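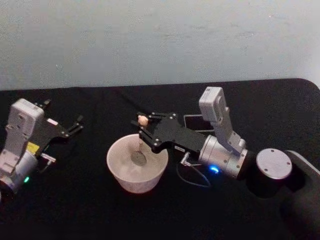
Unddale Hall Users Group
Minutes, general meeting, Aug 6, 2026
Back room, Unddale Hall. Started late, key trouble again.

Apologies
Two received, both by text. Noted.

Last minutes
Accepted with one change — "Cistbridge Room" should read "Cistbridge Street room" wherever it appears. Secretary to fix the copy in the folder.

Matters arising
Gutter on the street side done. Invoice not in yet.
Side gate still sticking. Carried over again.

1. Tables and coverings
Long discussion. The black soft covering is liked by most, good for displays, white crockery shows up well on it. Doesn't slide about either. Against: picks up every bit of lint and flour, and the pottery people say it can't be wiped. Suggestion of a clear sheet over the top for food days. Some felt that defeats the purpose.
Agreed: covering stays on for now. Clear sheet to be bought for food days only, from the general account, limit $42.
Agreed: no tape on the covering, no pins, no hot dishes straight on it. Sign to go up inside the cupboard door.
Lint roller to live in the top drawer. Please put it back in the top drawer.
Rounded corners — playgroup asked if all new tables could have them. No objection. To be kept in mind when we next buy, not before.

2. Wall behind the table
Plain pale wall looking tired, marks and patchy bits. Three views: repaint now, repaint in December when the hall is shut, or leave it. Quote from Vunell Painting is $459 for that wall only, one coat sealer and two top. Felt to be fair. Question whether the patches are damp or just old paint. No one present could say.
Agreed: get the wall looked at first. If it is only paint, accept Vunell quote for December.
Colour: same pale grey-white or as near as can be matched. Request for a feature colour lost on the vote.
Shelf proposal (craft group, one long shelf above table height) deferred. Wall has nothing on it at present and several people like it that way, easier for photos and for the projector. Craft group to come back with measurments.

3. Bowls and crockery
White bowls: agreed to keep to plain white so replacements are easy to find. There should be 17 in the kitchen cupboard as per the list. Anyone who has taken one home with leftovers please return it, no questions.
Chipped ones to go in the box under the sink, not back on the shelf. Gardening group will have them for seedlings.
Mixed plastic bowls — op shop. Moved and carried.
Dishwasher tablets nearly out. Whoever is passing the shops. Keep the reciept.

4. Booking clash
Soup lunch and the calligraphy class both down for the same morning. Calligraphy moves to the front room this once, soup lunch keeps the back room as it needs the kitchen hatch. Calender to be kept at the desk from now on and written in pen.
Reminder that a booking includes set up and pack up time. Put the full hours down.

5. Storage cupboard
Still too full. Vlad Catering crates have been there well over the agreed month. Letter to go to Vlad asking for collection, and if no reply the crates go out to the shed.
Folding chairs to be stacked to the left so the trestles can come out without moving everything.
Labels on shelves: go ahead, large print please.

6. Cleaning roster
Gap of 2 weeks not covered. Sheet passed round, both filled before the end of the meeting, thanks.
Users reminded — floor swept, benches wiped, bins out, lights off. Vacuum bag is full, new ones on order.

7. Other business
Kettle lid doesn't close. Replace, don't repair.
Request for a second hook on the back of the toilet door. Yes.
Heating: left on overnight again. Check the switch by the door before locking up.
Newsletter items to the secretary by the end of the month.

Actions
Secretary — fix last minutes, letter to Vlad, cupboard sign
Maintenance — wall check, side gate, door hook, reply to Vunell
Kitchen — bowl check against the list, plastic bowls to op shop, kettle
Craft group — shelf measurements

Next meeting same room, usual time. Bring own mug.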